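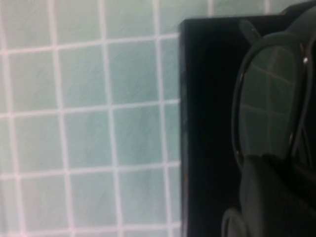
Frances Odell
Project coordinator, The Melis Letters

Readers wanted for old handwriting — Sosside, Jirkham or your own kitchen table

If you are the one in your family who gets handed the old postcards and asked what on earth they say, please read on, as we would very much like to hear from you.

Batia was a seed merchant's in the middle of Sosside, and for a good many years it seems to have written to everybody. Growers, railway clerks, head gardeners, a vicar who could never get his sweet peas to come up and wanted someone to know about it. The letters that came back were kept in biscuit tins in the loft over the shop, and when the building was sold they came to us at Melis, tins and all. There are 2,751 of them. They have all been cleaned and scanned, and what they need now is people to read them and type out what they say.

We are looking for 40 readers to start in May. You don't need any experience, a qualification or a particular interest in seeds, although I will warn you that I had none either and I now have opinions about runner beans. Some of the writing is lovely and clear, and some of it looks as though the hen did it. We will start you off with the easy ones.

What we ask is 2 hours a week, whenever suits you, until the autumn. You will be sent a small batch of letters at a time, and you type each one just as it was written, spelling mistakes included, with a question mark wherever you can't make out a word. A second reader then goes over it, so please don't lie awake worrying about whether it was "marrow" or "narrow". There is a short guide to the abbreviations and the old weights and measures, and we're adding to it all the time.

If you would like company, there is a Monday session from half past ten in the reading room at Sosside, with tea, and another on the same evening at Jirkham library for those who work in the daytime. Both rooms are on the ground floor and both have big screens you can borrow. Plenty of people will be happier doing it at home, and that is quite all right. You will need a computer or a good-sized tablet for that — I have tried it on a phone and I don't recommend it.

This is unpaid, I'm afraid, but we can pay bus fares and parking for the sessions, and everyone who reads 100 letters will be sent a copy of the book when it is printed, with their name in the back if they want it there.

To put yourself forward, write to us at the reading room or leave a note at the desk in either building. Tell us a little about yourself, whether you'd like to come in or work from home, and whether you would rather have the gardeners or the railway. If your grandparents ever bought from Batia, do say so, and we'll look out for them in the tins.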